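Gripper offset in the sim cell: fingers stopping short inside the mug

vevix_tom64
Posts: 152

Got the simulated twin of our cell behaving, finally! For anyone who missed the April posts: one white arm, parallel jaws, a big wood table, two pink mugs standing close together. The job is to grasp one mug without disturbing its neighbor. My Distine config had the tool center point 3 mm too high, so every approach was off by that much. I re-entered the offset, reloaded the tool file, and ran the approach again at low speed. I paused it with the fingers down in the mug so you can see the line-up.

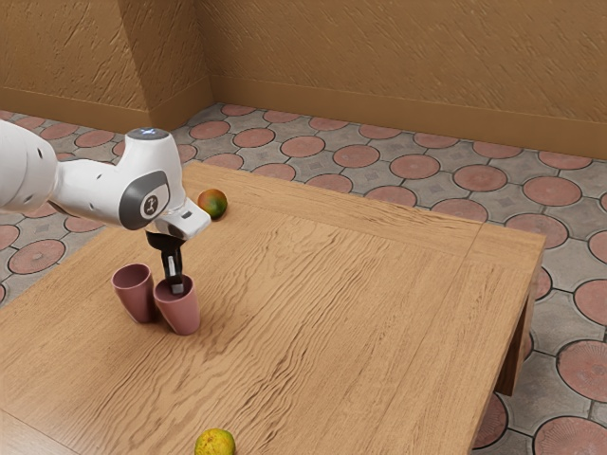

Fingers below the rim of the right-hand mug, tool pointing straight down.

I love this part of the work, I could nudge offsets all evening. Next up is the closing width.

saladano_fan
Posts: 2531

Beautiful! Both jaws inside the mug though? I'd straddle the wall, one finger in and one out, and squeeze. Going inside and opening outward means you're trusting friction on a smooth curve.

vevix_tom64

It's an inside grasp on purpose. With the other mug that close I don't want a finger coming down between them.

lacroix_bench

I'm with Tom on the inside grasp, but I don't agree with fixing it in the tool file. If the table height is wrong, you've just hidden the error. Touch off on the bare tabletop in two corners first, then on the rim. If all of them miss by the same amount, it's the tool. If they don't, go look at your base frame.

saladano_fan

Still say straddle. Come in from the free side and turn the wrist a quarter, there's loads of room over there!

vevix_tom64

Okay, the corner check is a great idea and I skipped it. Doing it tonight. And saladano, I'll try your wrist turn too, on a copy of the program.

lacroix_bench

Save the old tool file before you touch anything. Also drop the opening force to start with, I run up to 64 percent on the Lacroix jaws and never more on ceramics.

vevix_tom64

Old file saved. Corners next, will post the numbers after 9 pm.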